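Home Decor | Company News

PURNLOW – Zavel will add a line of artificial flowers and glass vases to its Purnlow store in November, the company announced. The collection includes 45 stem styles and will be sold alongside the store's existing tableware.
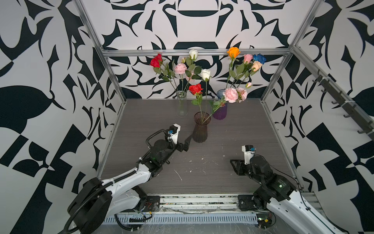
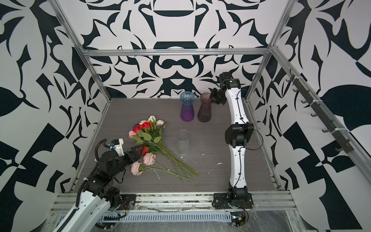 Customers will be able to buy stems singly or as a ready-made bouquet, with vases priced separately. The opening range is built on red and white roses and pale pink carnation styles, to be paired with ribbed glass in purple shades or with a plain clear vase. Bouquets will start at 4 stems.

The first delivery of 500 vases is expected at the Fuldale warehouse before the end of the month. Howlader, the line's supplier, will provide replacement stems through the year – including the colors offered at launch.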